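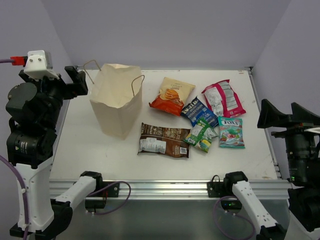 Bagging shopping tips, for anyone teaching arms to do it

I've been recording demonstrations for the Flisham bench since before Christmas, and packing snacks into a carrier is the job I get asked about most. So these are my tips, in no order at all, from someone who has now packed the same crisps more times than I've eaten them (and I've eaten plenty).

Open the bag properly first. Put your whole arm in, push the corners out and stand it up. A paper bag that's half folded will lean as soon as a gripper brushes it, and then you spend the whole take chasing it round the table. Bend the handles outwards too! A handle flopped across the opening catches everything on the way in.

A bit of crumple round the top is fine, by the way. I used to swap bags the moment they looked tired, but the learning system needs to see tired ones as well, so now I keep each one going until it splits.

Mix your packets. Six is a nice number for one take – enough to make you think about the order, and you don't get bored by the last one. I like a couple of puffy crisp bags, something small and crinkly, a bag of sweets and one big wide packet. Shiny ones and dull ones, dark ones and pale ones. If they're all the same size you end up with 304 takes of the same grab, which is what I did on the Milgate set, and we binned most of it.

Scatter them differently every time. Let one overlap another now and then. I drop mine from hand height and leave them where they land, unless one has gone right out of reach.

Pinch crisps by the seam. Go for the flat crimped end and lift slowly. If you squeeze the middle the air just pushes the packet out of the fingers, and after a few goes you've got crumbs. Sweets are heavier for their size, so take them nearer the middle.

Heavy things first, crisps last, same as at the till. Use the spare arm to steady the bag by its rim while the other one lowers the packet in.

Keep your fumbles, within reason. If you drop a packet and pick it up again smoothly, save the take and tag it "recovered". If you drop it and sit there swearing for 34 seconds, delete it.

Stop when your wrists get sore. We're aiming for 400 good takes by the end of January and I'd still sooner do a short, tidy session than a long sloppy one – you can see the tiredness when you play them back.

Next page: folding tea towels.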